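Garkolo Robotics Club > Member projects > Sink wiping task, hand-held grippers
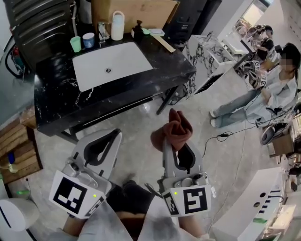 Grippers at the black vanity, rust-colored cloth in the right one.

ykaneko
Posted Wednesday, September 9, 2020

Hi all! Sorry for the long post, but I promised an update on our student project and I've been putting it off. We're on the wiping task now, collecting demos by hand at the black marble vanity, and I'd love to hear what people think about the cup, the jar and the bottles along the back. I say leave them where they are, so the policy learns to work around clutter like you'd find in a real bathroom. We have 108 demos so far and I'd like plenty more before we train.

Kawaguchi12
Lovely to see this moving along! I have to disagree on the clutter, though. When my team did the table task in July we started messy and spent weeks wondering whether the model or the data was to blame. Clear counter first, then put things back a few at a time.

ykaneko
Fair, but then half our demos are of a counter none of us will ever own :)

K. Nomura
I'm with Yuzuki on this one. What would worry me more is the cloth – if it's bunched up every time you grab it, the policy never sees a flat one. Could you do 12 or so with it laid out on the counter first?

Kawaguchi12
Good point about the cloth, I'll give you both that. Still say clear the counter.

andier_fan
Are the marker cubes the same print file as last year's? Ours keep coming out a hair too big and I'm running low on white filament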